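# The biscuit tin, and other January thoughts

12 January 2023

I've been meaning to write about snacks for ages, and as it's raining sideways and I've a pot of tea on the go, today seems as good a day as any.

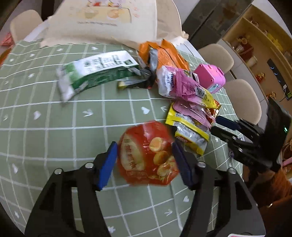 ## What we ate in the afternoons

When I was small, four o'clock meant the biscuit tin. It lived on top of the fridge, it had a dent in the lid, and you were allowed 2 from it (never three, unless Gran was minding us, in which case all bets were off!). I still get peckish at four on the dot, wherever I happen to be, and I've come to think of it as a sort of inheritance.

Last August we had a week in Verano, and I'm afraid I remember the bakery far better than the church. It opened early and shut whenever it felt like it, and there was a little almond thing, crisp outside and almost damp in the middle, that I've tried to make at home more times than I care to admit. Mine come out flat. They taste all right dunked, mind you, so nothing has gone to waste.

## Trying something new

My resolution, such as it is, is to stop buying the same digestives every week and pick up one packet I've never tried. There's a lovely shop in town called Jitpraphai, up the steps past the bank, where I can happily lose 60 minutes reading labels and understanding perhaps half of them. I like a filled pastry best, something with a bit of salt in among the sweetness, and I'm much less keen on anything with jelly in it.

So far I've had sesame brittle (wonderful, hard on the teeth), a bag of seaweed crackers that vanished before I'd got my coat off, and some coconut rolls which I'm saving for Sunday. If you've a favourite I ought to look out for, do leave me a comment. I'm going back on Saturday with the big bag.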